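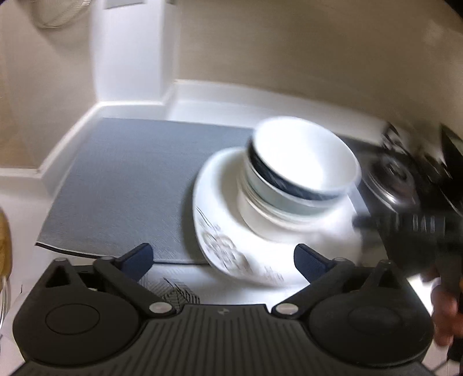

## Ornine open day: anyone else go?

**gasketcase**
Got back from the Ornine thing in Fuvcombe. A hand-held gripper, another gripper-like thing, a stack of bowls on a big plate with flowers on the rim, and a crowd of adults holding their breath over crockery. I have watched bomb disposal footage with less tension. The bowl with the dark band was on top and I was rooting for it.

**mo_torque**
> a crowd of adults holding their breath

I was one of them. Did you stay for the Q&A? The guide said they've logged 141 hours of kitchen work since May. My teenager has logged none, so fair play to the grippers.

**plinth**
Not sold. A person is squeezing the handle. I drove 36 miles to watch somebody put dishes away with extra steps.

**gasketcase**
@plinth The person squeezing is how the arm learns it later. They said so twice, once with a slide.

**plinth**
I saw the slide. I also saw the arm in the next room take 8 minutes over one cup. Vainio had theirs clearing a full table at their own open day, and there was cake.

**mo_torque**
Vainio's table was bolted down and so were half the plates. The cake was good, I'll give you that.

**wetherby_spanner**
Can someone who got close tell me what the finger pads are like? I build my own and mine let go of anything glazed.

**gasketcase**
Navy blue, one on each finger. I asked what they're made of and got a smile and a brochure. The brochure says the kit is called Flollar and costs almost 2,000 dollars, pads included.

**wetherby_spanner**
For that I'll keep dropping bowls.

**plinth**
Finally, a sensible person in this thread.

**mo_torque**
Next one is 31/12/2025, afternoon session. I'm going back. Plinth, you want a ride?

**plinth**
Is there cake?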